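La mesa de clasificar

El primer encargo llegó en noviembre, dentro de una caja de cartón sin remitente. Mi hermana la puso en el suelo de la cocina y leyó el albarán en voz alta. Drindell quería las piezas separadas por color y por tipo, cada grupo en su bandeja, sin mezclas. Pagaban por caja terminada.

Teníamos una mesa de madera clara, una lámpara de pantalla blanca y las bandejas de plástico que habían sido de nuestra madre. Con eso empezamos. 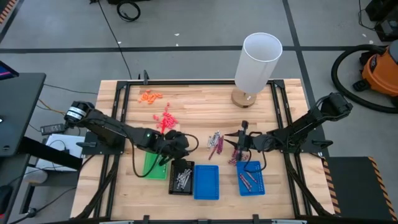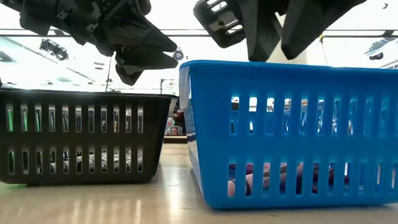 Nuestra madre había trabajado treinta años en la mercería Wickramasinghe, en la calle que baja al puerto. Cuando cerraron le dejaron llevarse lo que quisiera del almacén. Otros se llevaron telas. Ella volvió a casa con las bandejas apiladas debajo del brazo y las guardó encima del armario, donde estuvieron hasta que murió.

Mi hermana decía que servían para cualquier cosa. Yo quería tirarlas cuando vaciamos el piso. Discutimos por eso más que por el dinero.

El trabajo no era difícil. Se volcaba una parte de la caja sobre la madera, se hacían montones y después se pasaba cada montón a su sitio. Lo naranja iba primero porque se veía mejor. Lo plateado lo dejábamos para el final, cuando ya estábamos cansados y daba igual la luz. Mi hermana trabajaba de pie. Yo me sentaba en el taburete y apoyaba los codos, y ella me decía que así movía la mesa.

Hablábamos poco. Algunas noches ponía la radio, otras no. A las once parábamos, comíamos algo frío y seguíamos un rato más.

La caja traía 2.746 piezas, según el albarán. Las contamos al terminar, con un cuaderno al lado, y nos salieron 2.709. Faltaban 37.

Mi hermana quiso contar otra vez. Contamos otra vez y faltaban 37.

Miramos debajo de la nevera y dentro de la bolsa de la aspiradora. Yo levanté la alfombra del pasillo, aunque no habíamos pasado por allí con nada. Encontramos un botón de nácar y una moneda vieja. Mi hermana se guardó el botón en el delantal.

– Las has perdido tú – dijo.

– No he perdido nada.

– Entonces se han ido solas.

Escribimos a Drindell y contestaron a los dos días. El mensaje era corto. Decía que la diferencia era habitual, que no nos preocupáramos y que el siguiente envío ya estaba en camino. Mi hermana lo leyó tres veces. Habría preferido que nos riñeran.

En la segunda caja sobraban piezas. Sobraban 37.

Las apartamos en un tarro de mermelada y lo dejamos en la repisa, junto al azúcar. No volvimos a escribir. Mi hermana opinaba que si la primera diferencia era habitual, la segunda también lo sería. Yo pensaba que bastaba con meterlas en un sobre y mandarlas, pero no compré el sobre.

Con el dinero del invierno arreglamos la caldera y pagamos lo que se debía de la comunidad. En primavera los envíos se hicieron más pequeños. En verano llegó una carta. Drindell dejaba la línea y nos agradecía la colaboración. No hacía falta devolver nada.

Esa noche mi hermana lavó las bandejas en la bañera, una por una, con el cepillo de las uñas. Las puso a escurrir sobre una toalla. Yo pasé un paño por la mesa y cambié la bombilla de la lámpara, que llevaba semanas parpadeando.

– Las subo al armario – dije.

– Déjalas ahí. Mañana me hacen falta.

No le pregunté para qué. Por la mañana había patatas en una, y en otra las cartas del banco, ordenadas por fecha. En la más pequeña estaba el botón de nácar. El tarro de mermelada seguía en la repisa.

Meses después vino a verlo todo un hombre que compraba muebles para una tienda. Miró la mesa por debajo, golpeó las patas con los nudillos y ofreció una cantidad. Mi hermana le dijo que no estaba en venta. Él preguntó entonces por las piezas del tarro.

– Son de otra gente – dijo ella, y le abrió la puerta.

Relatos recientes
La escalera del número 41
Kotano, última parada
Mil sobres sin abrir
El invierno en casa Narketti

© Agosto de 2026. Todos los derechos reservados | Contacto | Volver arriba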